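Ticket 507 – Label printer drops the last line on every other label
Product: Jundau desktop label printer, with Stundex label software
Opened by: Vlasta Kelmendi
Status: Solved
Opened: 21/10/2025

Hi all, me again. I'm sorry to be back so soon after the ribbon thing, but this one is driving me up the wall and I've run out of ideas that don't involve a hammer.

So I run the stockroom for Piretti (we sell craft and hobby supplies, mostly by mail), and I print shelf labels and bin labels all day long. Three lines of text and a barcode. Name of the item, item code, shelf spot. Since I swapped to the new label rolls, every second label comes out with the shelf spot missing. The barcode is fine and the name is fine, and then where the third line should be there's just blank paper. The next label is perfect. Then blank again. On and on.

What I've tried so far:

Turned it off and on. Of course.

Took the roll out and put it back in, twice, with the guides snug and then with the guides a little looser. No change.

Cleaned the print head with the wipes that came in the box. I let it dry a good long while because last time I was impatient and got smears.

Printed the built-in test page by holding down the feed button. The test page is beautiful! Every line, nice and dark, right to the bottom. Which made me even madder, to tell you the truth.

Tried a different USB cable from the drawer of a thousand cables. Same.

Vlasta

Reply from Hakim Wijaya, support

Hi Vlasta, good to hear from you again. The test page is a helpful clue. The test page comes from the printer's own memory, so if it looks right, the head and the ribbon are probably in good shape and I'd look at the label size or the file next. Can you tell me three things? What size is set in the software, what size is set in the printer driver, and what does it say on the core of the new roll? Please don't change anything yet, just read them off.

Update from Vlasta

OK, went and looked. The software says 80 by 50. The driver says 80 by 50. The cardboard core on the new roll says 80 x 50 too, so I thought I had you there. But then I got the old roll out of the trash (glamorous job, this) and laid one of each side by side, and the new ones are a tiny bit shorter. Maybe the width of a pencil line or two. The gap between the labels is wider to make up for it, I think.

I also tried a batch of 14 bin labels from the same file I used last month, and got seven good ones and seven with no shelf spot. Very tidy of it.

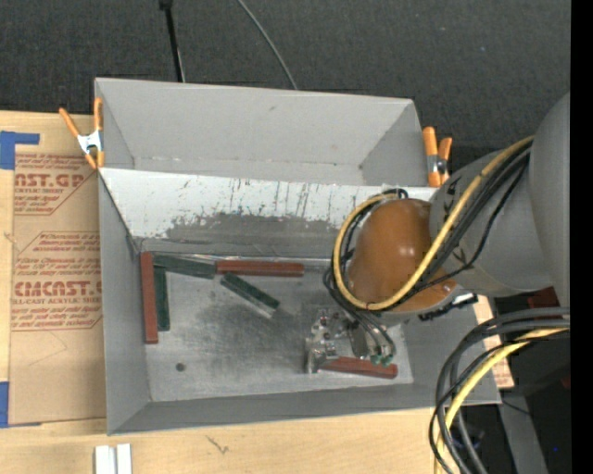 The other thing I noticed is that it only happens when I print a batch. If I send one label, wait for it to stop, and send another, they're both fine. I did that six times in a row to be sure. I can't do it that way all day, though, I'd still be standing here in November.

Reply from Hakim Wijaya, support

That's great detail, thank you. When you send one label at a time, the printer finds the gap again before each one. In a batch it may be trusting the length it was taught on the old roll. Let's teach it the new one:

1. Open the lid, check the label strip runs under both guides, close the lid.
2. Hold Feed and Cancel together until the light blinks twice, then let go.
3. It will push out a few blank labels. Let it finish.
4. Print a batch of your usual bin labels and tell me what you get.

Update from Vlasta

Did all that. It spat out four blanks and sat there looking pleased with itself. Then I printed a batch and, drumroll – worse! Now the third line is missing from ALL of them, and the barcode is creeping up toward the top edge. I went back and did the steps again in case I'd let go of the buttons too early (my thumbs aren't what they were), and I got exactly the same result.

Progress of a sort, I suppose. At least it's consistent now.

Reply from Hậu Mai, support

Hi Vlasta, Hậu here, I'm picking this up while Hakim is at lunch. Being consistent is a good sign, I promise. I've had a look at the template you attached to the ribbon ticket. The third line sits very low on it, right down by the bottom margin. With the old rolls you were just getting away with it. My guess is the printer now knows the correct length and is trimming anything that falls past the end.

Could you open the template in Stundex, go to Page Setup, and change the height from 50 to 49? Then move the whole block of text up a little, barcode included, and save it under a new name so you keep the old one. One more place to check: in the driver, under Advanced, there's a box called "Top offset". What number is in it?

Update from Vlasta

Top offset was MINUS 73. Minus seventy-three! I have no idea what that's measured in but I certainly never typed it. I asked Bujar Dimitrov, who had my job before me, and he says he fiddled with that box ages ago when a different brand of roll was printing too low, and then forgot all about it. Mystery solved on that front, and he owes me a coffee.

I set it to zero, changed the height to 49, nudged everything up, saved it as "bin labels new". Ran the button business one more time for luck. Then printed a full batch.

Every single one has all three lines. I checked them all, then I printed another batch and checked those too, and they're good! The barcodes scan as well, I tried a handful with the gun.

One leftover question: do I need to do this for my other templates? I've got a big square one for the cartons and a skinny one for the drawer fronts.

Reply from Hậu Mai, support

Lovely news. The offset was in the driver, so that part is fixed for everything. The height only needs changing on templates that use these rolls. The carton one is on a different stock, so leave it alone, but print a single carton label before you do a run, as the old offset may have been hiding something there too.

Update from Vlasta

Carton label came out a bit low, you called it. Moved the text up and it's fine. The skinny one needed nothing at all.

I've written the new numbers on masking tape and stuck it inside the printer lid – height 49, offset zero, don't touch, this means you Bujar. You can close this one. Thanks to you both, and say hi to Hakim.

Ticket closed by Hậu Mai
Cause: old driver offset plus template height too tall for new roll stock
Linked article: Teaching your printer a new label length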